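Ullach kitchens asked to hold back water use

Households in Ullach are being asked to cut their water use between 4pm and 8pm while a burst main under the harbour road is replaced. The supply firm, Nivex, said pressure would stay low until December in up to 800 homes. 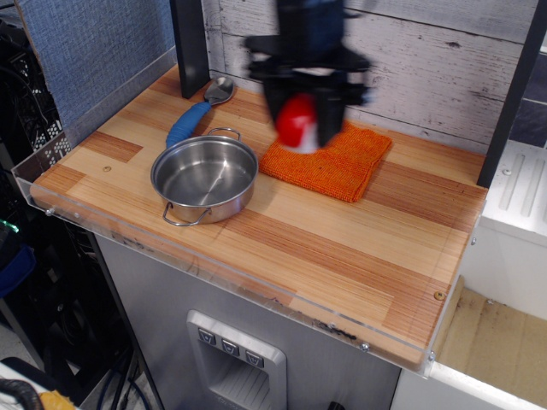

Is the water safe to drink? The supply is tested at the pumping station every morning and can be drunk straight from the tap.

The old pipe gave way at the foot of the hill and 300 metres of it must come out. Plidix, the contractor, is digging from the harbour end – the road there will be down to one lane.
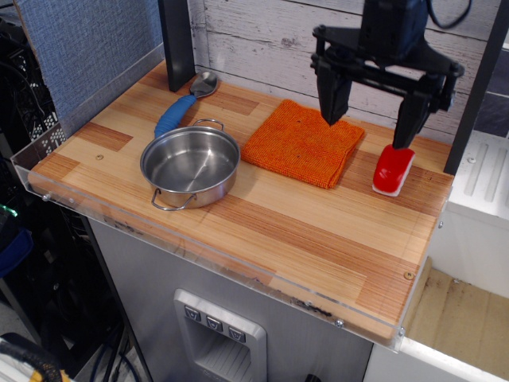
By our local news desk

Nivex said washing-up and laundry were best left until later in the evening. Homes at the top of the village have had the weakest flow, and two standpipes have been set up beside the school for anyone whose taps run dry.
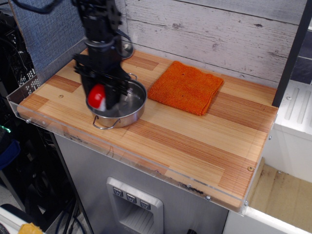 Kjærgaard, commenting on our website, wrote that the same stretch had been patched twice already and should have been replaced years ago. Nivex said the earlier repairs were to a different joint.

Bills will not be reduced, but customers without any supply overnight can claim a payment.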